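Warehouse is bringing in picking arms, what happens to the packers?
Posted in Work & Jobs, 27 Nov 2024

I pack returns at a toy and gift distributor outside Dunmore. Management told us in July that two robot arms would be set up on the returns line "to take the boring part off your hands." The line handles 443 returned items on a normal day, mostly plush. So far the arms are on a test bench, and we still do everything.

My supervisor says no jobs are going. He also said that about the old conveyor, and we lost the evening shift. Has anyone been through this? Did your hours change? And should I volunteer for the training or keep my head down?
hanora_packs

Gudrun Solberg
I went through it at Flescombe, same kind of work, parts instead of toys. Be careful with "no jobs are going." It was true at our place in the sense that no one got a letter. Three people left over the winter and were not replaced, and the rest of us got their share plus babysitting the machine.

What changed most was the kind of tired you are. I used to pick an item up, look at it, feel if the seam was split, and toss it in the right bin. With the arm I stood at a screen clearing faults. It stopped, I walked over, moved the part, pressed resume, walked back. Then somebody upstairs counted my picks and wondered why I was slow.

The sales people quoted us 200 items an hour. I'd ask yours two things, in writing if you can get it. Is that number with mixed items, or with the same item over and over? And does a person's time clearing stops come off it? We never got a straight answer to the second one.

I'd take the training. It's paid, and you will know more than your supervisor does by the end of the week. Just get them to say what the pay grade is for it. Mine was the same grade with a different badge.

Tudeo
robots are overhyped, dont worry about it. my cousins place sent theirs back

Baltasar Jara
Don't go by the answer above mine, plenty of places keep theirs. I do bench work with these arms, teaching them to grab things, and I'm still not sold.

Soft stuff is the hard part. A box is a box. A plush toy folds and rolls, and a grip that is fine at the stalk end can be no good at the tip.

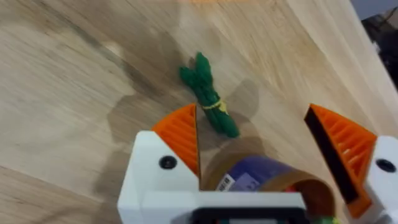

Lifting it is also the easy half of your job. Somebody still has to decide if it goes back on the shelf, gets a new tag or goes in the trash. When I hear "the boring part," I want to know which part they mean, because sorting returns is mostly looking and judging. I logged 3423 tries at one job, and not one of those told me whether the toy was fit to sell.

What I'd watch for is the work being rearranged to suit the arm. Items laid out one at a time, nicely spaced, nothing on top of anything else. Who does the laying out? If it's you, then your job has turned into feeding it, and that should be on paper before the trial ends. Ask to see the stop log too. They all keep one, and they won't offer it.

On hours I can't tell you much. At the two sites I know, overtime went first. Gudrun is right about the pay grade, ask that before you sign up for anything.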